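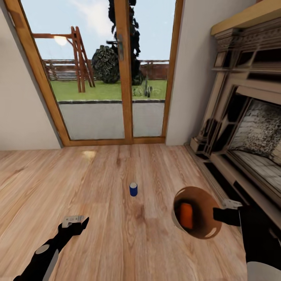 Tolalska Home Exchange – Frequently asked questions

Last updated Sat 7 March

Please read this page before you write to us. If your question is missing, the address of the office is in the last section.

THE BASICS

What is a home exchange?

You stay in the home of another member and this member stays in yours. No rent is paid in either direction. Most exchanges are done at the same time, but it is possible to do them on different dates if both sides agree in writing.

Who can join?

Any adult who has a home and the right to lend it. You can be an owner or a tenant. Tenants must have a letter from the landlord, see further down under Renting. Students in shared houses can join if all the other people in the house sign the form.

How much does it cost?

Membership is $63 for one year and it covers the whole household. We do not take any fee for single exchanges. If you join in September or later, your membership is valid until the end of the next year.

Can I look at the homes before I pay?

You can see the listings with the name of the suburb or town, but not the street and not the contact details. These become open when your membership is active.

Do I need to have a beautiful home?

No. We have members with one room above a bakery in Prirkness and they are booked for every school holiday. People want a clean bed, a kitchen that works and a true description. A small flat which is described correctly gets better reviews than a big house which is described too well.

Is it only for Australia?

Mostly, but not only. Brisa Villalobos exchanged her unit in Rerkeck for a flat in Kurtuluş, Istanbul, for five weeks, and she has written a long report which you can ask for at the office. For exchanges overseas, please check by yourself the visa rules and your travel insurance. We cannot give advice about visas.

YOUR LISTING

What should I write in it?

The number of beds and their size, the parking, the stairs, the heating and cooling, the pets, the distance to the nearest shop on foot. Write also the things that are not so good. If there is a train line behind the fence, say it. If the hot water is enough for two showers and then you must wait, say this too.

How many pictures do I need?

At least one of the living room, one of the kitchen, one of each bedroom and one of the bathroom. Open the curtains and switch on the lamps. Please no pictures of family members, and no documents or keys lying on the table. 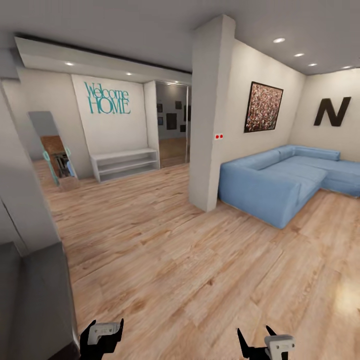
Living room with plank floor and light-blue corner sofa.

Can I use a picture from the time when I bought the house?

Only if the room still has the same furniture. We had one case where a member arrived with her parents and the dining table for eight was now a table for two. It ended well, they ate in the garden, but she was right to complain.

Must I empty my wardrobes?

Not completely. Please leave for each guest a bit of hanging space and one drawer. One shelf in the fridge and one in the pantry should also be free. Private papers, jewellery and medicine should go in a cupboard that can be locked, or to a friend.

My description is not in very good English. Is this a problem?

Not at all. Write simple sentences. Manon Sandhu in the office will correct the spelling if you tick the box on the form, and she will send it back to you before it goes online. I also started like this and my first listing said that the house had "a big chicken with gas stove".

ARRANGING AN EXCHANGE

How do I ask another member?

Use the message button on the listing. Say who you are, how many people will come, which dates you would like and what is special about your own place. Please do not send the same message to twenty people. Members can see it very quickly and many will not reply.

How fast must I reply when somebody asks me?

Within 10 days, also if the reply is no. A short "thank you, these dates are not possible for us" is enough. If you do not want to receive requests for a period, switch your listing to Resting.

How far away is a normal exchange?

There is no normal. The most popular pair in our listings is Rerkeck and Prirkness, which are 381 km apart by road, so it is a long drive with a lunch stop. Other members exchange inside the same city when they have a new grandchild on the other side of it.

Do the two homes need to be of equal value?

No, we do not work with points or stars. If both are happy, it is equal. A family of five went from a farmhouse to a studio near the beach, with the two boys in a tent on the balcony (with permission!), and they did it again the year after.

Is there a contract?

Yes. The exchange agreement has 2 pages and both sides must sign it before anybody travels. It says the dates, the names of all guests, who pays for electricity and internet, if the car is included, and what happens with the pets and plants. You can find it under Forms.

What if I must cancel?

Tell the other side at once by phone, then tell us in writing. If you cancel for illness or for a death in the family, we will help to find another home for your partner, but this is not guaranteed. If you cancel without a serious reason, you can lose your membership. We advise everybody to buy tickets that can be changed.

DURING THE STAY

How do we hand over the keys?

The best way is a neighbour or a friend who lives near and can open the door. A key box with a code is also fine. Do not leave the key under a pot, your insurer may refuse to pay if something is stolen.

What should be in the house guide?

Wi-Fi name and password, bin days, how to turn off the water and the power, the alarm code, a doctor, a vet, and the phone number of one person who knows the house. Jade MacPherson has made a template and you only fill in the gaps. Please print it. Guests who arrive at night with no battery on the phone cannot read an email.

And the floors and the furniture?

Say in the guide what you want. Some homes are without shoes, some are not. For timber floors, please leave a soft broom and the cleaner that you use yourself, and ask the guests not to use a steam mop. Felt pads under the chairs cost very little and save many discussions. If your sofa is not for wet swimmers or for the dog, write it in a friendly way. People cannot guess.

Something is broken. What now?

Tell your host on the same day, with a picture if possible. Small things like a glass or a plate you simply replace with something similar. For bigger damage, first speak together, then each side contacts the insurance. Tamsin Bolger can help when the two sides do not agree. She listens to both and gives a proposal, but she is not a judge and you are free to say no.

Do I have to look after the cat?

Only if you said yes in the agreement. If you said yes, then it is a serious promise and it includes the litter. Vet costs are paid by the owner.

How clean must I leave the home?

As you found it. Sheets and towels washed or in the machine, according to what was agreed, rubbish out, fridge without open food, dishwasher empty. You can also agree to share a cleaner.

May my sister visit for a weekend?

Ask your host first. Only people in the agreement may sleep in the home. A visitor for coffee is no problem.

RENTING, INSURANCE AND TAX

I am a tenant. What should the letter from my landlord say?

That you are allowed to have guests in the home while you are away, without payment, for the dates of the exchange. An email is accepted if it shows the full name of the landlord or the agency. For units, check also the rules of the building.

Am I insured?

This depends on your policy. Call your insurer and ask about "non-paying guests". Most members get the answer that it is fine, but some must pay a little more. Ask to have the answer by email and keep it. Tolalska does not sell insurance and is not responsible for damage.

Do I pay tax?

No money changes hands, so most members have nothing to declare. If you use part of the home for business, ask your accountant.

CONTACT

Write to the office with the form on the Contact page. Manon and I read it on weekday mornings. For an urgent problem during a stay, use the phone number on the back of your exchange agreement – this one is answered also on the weekend.

Zuzana Šindelář
Member Services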